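Painting a desk top, taupe or go darker?

radberg_fan
Redoing my desk this June. Top is 62 inches, old varnish, sticky in spots. Want a flat grayish brown, no shine. Wife says too gloomy. Anyone lived with a color like that?

Stepan Chornovol
Had one 4 years. Shows crumbs, hides coffee. Would do again. Sand first tho, all of it.

eifion_b
Disagree on the sanding. Scuff it, wipe it, bonding primer, done. Full sanding is a weekend you dont get back.

Stepan Chornovol
And then it peels at the front edge where your wrists go. Ask me how I know.

Kenneth Crichton
The first and third below have the sort of tone you mean.
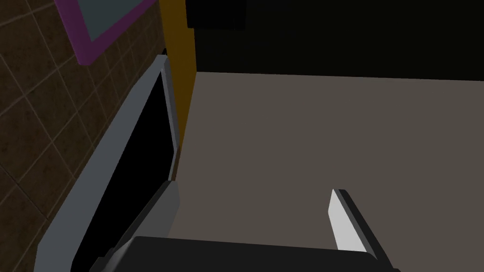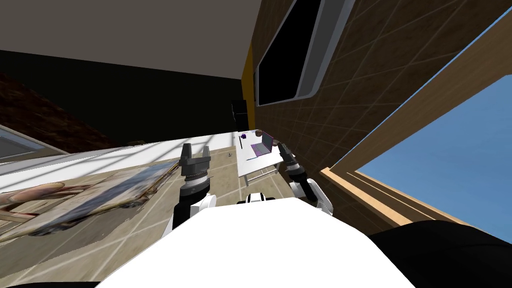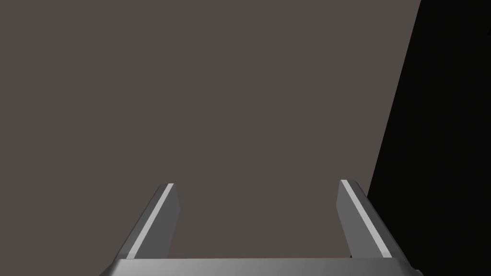
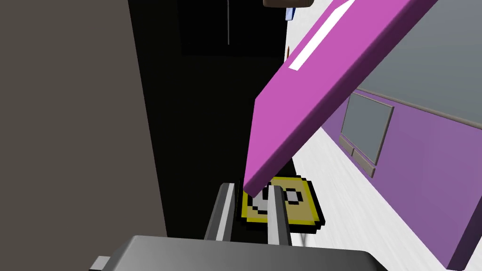
Angus Forsyth
Nice tone in the first. Wouldnt call it gloomy, kind of warm. Depends on your bulbs more than the paint. Get a sample pot, paint a board, look at it at 4 in the afternoon and again with the lamp on.

radberg_fan
Ok sample pot it is. Tendley has a matte called Lacroix, anybody used it?

eifion_b
Used it on a shelf. Fine. Needs 2 coats, maybe a third on teh edges. Marks easy the first week.

Stepan Chornovol
Marks easy for good unless you topcoat. Water based, thin, let it sit 5 days before the monitor goes back on.

eifion_b
5 days, lol. I gave it overnight.

radberg_fan
Going with sanding, sorry eifion. Will post when its dry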